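Speaker notes: Almont ward meeting, bus route review
Tirta Subramaniam, 12 February 2026

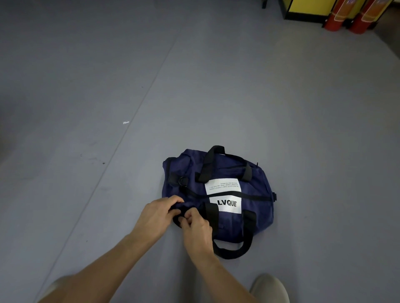 Thank people for coming. Say I'll speak for 15 minutes and then take questions. Mention the sign-up sheet by the door for anyone who wants a written reply.

Start with where we are. The council voted in November to review every route that gets a city subsidy. Route 305 is on that list. It runs from Almont through Majimbun Road to the hospital, and it is the only direct bus we have.

The proposal is to end the evening service after 7 p.m. and drop Sundays. Daytime buses stay as they are. Repeat this, as a lot of the mail I get says the whole route is going.

My position: I voted for the review. I will vote against this cut. Hospital shifts change at 7:30, and the people who wrote to me about that gave their shift times and their stops. Read the letter from the night nurse if there is time. Leave out her name.

Numbers. My office has received more than 200 letters and emails on this route. Please keep sending them, but put your stop and the time you travel. Staff can use that.

Sinetti, the operator, has offered a smaller bus for evenings. Cost not confirmed. Don't guess if asked.

Someone will bring up the Arkano parking lot. It is a separate item and goes to the planning board. Offer to talk afterward.

Next steps: written comments are open until the end of the month, then the transportation hearing at City Hall. Speakers get two minutes each and need to register with the clerk.

Questions. Take the back rows first this time.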